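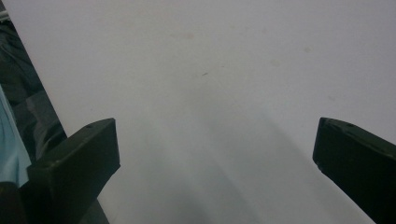
Workshop Tips: Teaching a Robot by Hand

I've been showing robots how to do chores for long enough now that I've got a drawer full of scribbled notes, and after the last open evening at the McKinnon workshop so many people asked for them that I finally typed them up. Some of these are for the hand-held kind of gripper, where you carry the jaws yourself and do the task with them. Some are for driving an arm from a distance with a controller. Most work for both. I love this stuff, so forgive me if I go on a bit!

Before you start

Clean the work surface and look at it under the light you'll be using. A pale, matte top is my favorite because nearly everything you put down on it stands out. Gloss is a pain. It throws back every lamp in the room, and a shiny patch can look like a spoon if you aren't careful.

White tops do show every mark. A little smudge is fine and I leave most of them alone, but if you're working with small things (beans, screws, beads) wipe up any speck that could pass for one of them. Warm water with a drop of dish soap, then a dry cloth. Baking soda paste will lift a tea stain from most hard surfaces. On paper, just change the sheet.

Look for your own shadow. With a ceiling light you'll nearly always throw one across the middle of the job, right between the jaws. Two softer lamps, one on each side, spread it out nicely. I don't try to get rid of it completely. If the robot is going to work in a real kitchen it will meet shadows there too.

Roll up loose sleeves and tie back apron strings. I once dragged a whole stack of napkins off the counter with a cuff and didn't notice until I played the run back.

Looking after the jaws

Wipe the fingertips at the start of every session. Flour, sugar and kitchen grease build up faster than you'd think, and greasy tips drop things. Rubbing alcohol on a cotton pad is good for hard plastic tips, but try a hidden spot first. For rubber pads use soapy water.

Check the small screws. They creep loose with all the opening and closing. I give each one a quarter turn check with the right size driver, and stop the moment it feels snug. Overtightening cracks plastic fingers. Ask me how many I've cracked.

A chipped corner isn't the end of the world. Run a fingernail along it. If it catches on cloth, smooth it with fine sandpaper (a nail file does very well). If the chip is where the two tips meet, swap the finger, and swap the other side at the same time so they wear evenly.

Open and close the jaws fully a few times before the first run. You'll feel grit right away if there is any.

Doing the task

Do it with your own bare hands first. Then do it again slowly and notice which hand does what. Folding a dish towel, for instance, I found I was flattening it with my left palm the whole time without knowing it. A pair of jaws can't do that, so I had to find another way (pinch the corner, lift, lay it down from the far side, and let the weight of the cloth do the smoothing).

Open wide before you reach. Come in with the jaws well apart, line up over the object, then close. People new to it tend to creep in half shut and nudge the thing away.

Go at the pace of somebody putting away good china. Too slow is nearly as bad as too fast, because you start to wobble and hesitate, and all that hesitating gets learned too.

Keep both fingertips where the camera can see them. If your wrist is twisted so far that you've lost sight of the cup, the robot has lost sight of it as well.

Pause for one breath after you let go, then lift straight up. Remo Fontana taught me this one and my stacked bowls stopped toppling that same afternoon.

Move things between runs! Shift the mug, turn the handle, use the ugly saucer. I aim for 100 runs of a simple pick and place, and if all of them begin with the mug in the same spot I've wasted my weekend.

Leave in a few honest mistakes where you recover neatly. A spoon that slips and gets picked up again is worth keeping. A spoon that lands on the floor and gets fetched by hand is one to throw out.

Driving from a distance

Sit where you can see the arm directly for your first few sessions, even if you'll be using a screen later. It makes the depth much easier to judge.

There's always a tiny delay. Make one movement, let the arm catch up, make the next. Chasing it only makes it swing.

Rest your elbows on something. A folded bath towel on the table edge is perfect.

Know where the stop button is and keep everybody's fingers away from the arm while it's live, including yours. Children watch from the other side of the table.

Notes and storage

Label runs as you go. I write the task, the object and the lamp setup on a sticky note and copy it over at the end of the night. My towel folding is up to 163 runs now and I can still find the ones with the striped towel.

Stop when you're tired. Four good runs before supper beat a sloppy hour after it, and sloppy runs take ages to weed out.

Coil the cables loosely and secure them with a strip of hook-and-loop tape. Tight coils strain the plug end.

Store grippers with the jaws open, in a box with a lid, so the pads don't stick together or take a dent. A cookie tin lined with felt is just the right size for mine.

From readers

Ju-won Ahn writes that a damp sponge cloth under the cutting board stops it skating when the jaws push on it. Tried it, love it, doing it forever.

A reader in Trulden puts a dab of poster putty under light cups for the first few practice runs and takes it away once the hand is steady. Just remember to take it away before you record anything you mean to keep.

Next up for me is buttering toast, which I've been putting off. If you've managed it with a plain two-finger gripper, please tell me how you hold the knife. I'd like to have a go at it before November.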